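Flonmont 3000 Electric Tankless Water Heater: Our Review After One Winter

Posted Apr 9, 2021

We put this one in at the beginning of December, which I know is a silly time of year to be without hot water, but the old tank had started leaving rust in the bathtub and I didn't trust it to see us through the holidays. So out it went, and in came the Flonmont 3000, which I had been reading up on for months (my family can tell you all about it, they heard plenty at dinner).

First, the size. Our old tank took up most of the hall closet, and I had forgotten there was a back wall in there. The Flonmont hangs on that wall like a slim medicine cabinet. I've since put in two shelves and moved all the towels over, and I still have room for the vacuum. If you live in a small house like ours, that alone might win you over!

Setting it up was mostly painless. We ordered through Plonosard, and it came well packed, with a wall bracket, a paper template for the screw holes and a booklet in fairly large print. Please do have an electrician look at your panel before you order, though. Ours needed a new breaker and heavier wire, and that added $113 to the bill on top of the labor. I wish the product page had said more about it, and I'd have budgeted for it.
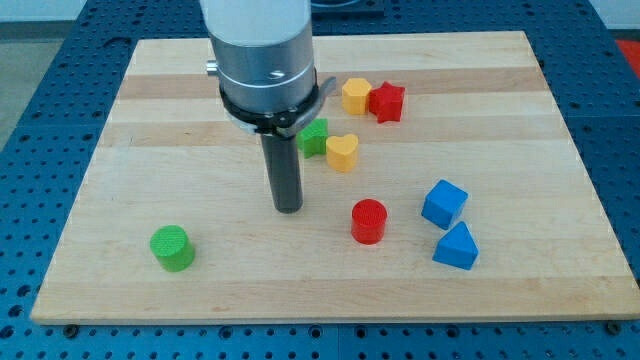
Now for the hot water itself. I keep the dial at the second highest setting in cold weather and turn it down a notch once the mornings warm up. From the kitchen tap it takes 22 seconds to run properly hot, a little longer than the tank did, and I'll admit I grumbled about that for the first week. I've gotten used to it. I run the cold bit into a pitcher for the houseplants and they seem perfectly happy with the arrangement. Showers are lovely and steady, and you can stand there as long as you like, which my teenager discovered right away.

Where it struggles a bit is when two things are going at once. A shower and the kitchen sink together are fine. A shower and the washing machine on a warm cycle, not so much, and on the coldest mornings we had the water went from hot to just pleasant. We do laundry in the evening now. A bigger household with two bathrooms should probably look at a larger model, or at something like the Ashworth gas unit my sister has, though hers is noisier and needs a vent.

Speaking of noise, there's a soft click when the Flonmont comes on and a low hum while it's running. With the closet door shut I can't hear it from the bedroom at all.

A few small complaints. The display is very bright and there's no way to dim it that I could find. The little inlet filter needs rinsing every couple of months (more if your water is hard like ours here in Plevcombe), and the cap is stiff and awkward to get a grip on. I use a rubber jar opener. And the warranty card has to be mailed in, with a stamp and everything.

We paid just under $1000 all told, with the electrician included. Our electric bill has come down a little compared to last winter, though we were also away for a week, so take that with a grain of salt.

Would I buy it again? Yes, I would, for a house this size. Four stars out of five, and I'll come back and update this after next winter if anything changes.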